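3.2 Backdrops and lettering

I'll admit I didn't expect to write half a page on curtains. When I started looking at how small workspaces get dressed, the plan was to stick to furniture, and the fabric was only going to be a footnote. But of the 34 corners I wrote up between Pomthorpe and Correia, the ones hung with cloth gave me by far the longest notes, so they get their own section.

Black drapes were what I kept coming back to (see Figure 4). I'd assumed they would hang flat, like a painted wall. They don't! They fold and sag, they bulge out in the middle, and where two lengths meet at the side you get a sort of shallow soft corner that I've grown rather fond of.

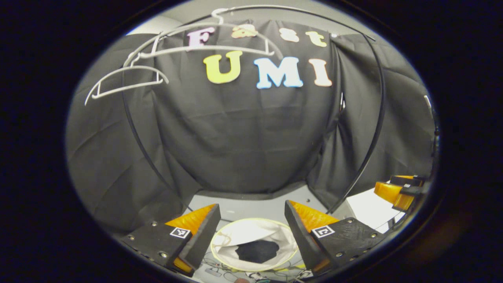 Figure 4. Enclosure lined with black fabric, with foam letters and hangers. Photo: Kedier workspace collection, item 143.

What interests me most in Figure 4 is the lettering. "Fast" is on the top row and "UMI" underneath in bigger letters, all of it foam in pinks, yellows and a pale blue - the sort of colours I'd have linked with a playroom. Against plain black they read very clearly. I had a go at the same thing at home with a bedsheet and a set of Gruvora letters, and mine looked washed out until I swapped the sheet for a darker one.

Then there are the two white clothes hangers at the upper left, one lying partly over the other. I coded hangers as "storage" in my first pass and moved them to "fittings" in June, and I'm still not sure that was right. An item can be both, and my coding sheet only had room for one answer - something I'd change if I did this again. The full list of codes is in Appendix B.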